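Looking after the Gurside cell: talk notes
Syahrul Tambunan, 26 November 2020

Slide 1. Hello

Say hello, check the people at the back can hear. Mention that Anisa Subramaniam wrote half of the checklist I'm going to moan about, and she's in the second row, so be nice.

I look after one cell. One arm, one gripper, one little conveyor with a green belt. That's my whole kingdom! We call it Gurside because that was on the crate it came in, and it's been running (on and off, mostly on) since March last year. So this is twenty minutes on keeping a small machine happy, and there's no clever maths in it at all.

Slide 2. What it does all day

Part comes down the belt, arm picks it up, arm puts it in the tray, go again. On a good day it gets through 900 parts. On the worst day we ever had it did 89 and then sat there sulking while Yusri and I crawled about under the table looking for a loose plug. (Pause here, people usually laugh, and if they don't just carry on.)

Slide 3. The belt

Right, the belt. Most of my time goes on the belt and hardly any on the arm, which surprised me when I started. Belts wander. Ours likes to creep towards one side, and once it rubs on the frame you get green fluff everywhere and the picks start going off. I look at it every morning before I load anything, with the belt bare, and I bring the gripper down shut to the near side so I've got something fixed to judge the edge by.

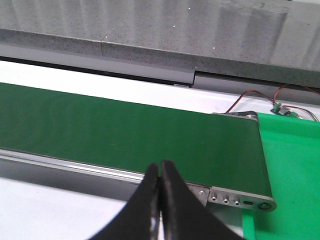 Gripper closed at the near side of the belt, just left of the end plate.

Point out the end plate, the row of three screws, then the slot, then the round hole for the roller axle. My rule is to move one side only, a tiny bit, then run the belt and go and make a tea. If you fiddle with both sides at once you'll be there till home time. I've done it. Ilse Hamann has done it twice and she taught me.

Also say: hex key, the proper size, kept on a string. A worn key rounds the screw heads and then you've got a drilling job on your hands.

Slide 4. The fingers

They wear along the inside edges, so have a look there first. Ours have gone grey in patches and they still grip fine, so I leave them be. I wipe them down at lunch and do a squeeze test on a scrap part on Fridays. Swap them when the scrap part slips, and keep the old pair in a drawer for practice.

Slide 5. Wires

Quick one. Give them enough slack, keep them away from the rollers, and tug each one gently at the terminal block once a week. Our plug under the table cost us most of a day. Fault number 2639 in the log, if anyone wants to read me being cross in writing.

Slide 6. My morning list

Read it out, don't rush.
Belt bare, run it, watch the edge.
Screws on the end plate, finger tight is not tight.
Wipe the fingers.
Home the arm, then 40 dry picks at slow speed.
Write it down, even if it was all fine.

Slide 7. Questions

If it goes quiet, ask Sutrisno about the Nusent trays. Leave the hex key on the front desk for anyone who wants a go after the break.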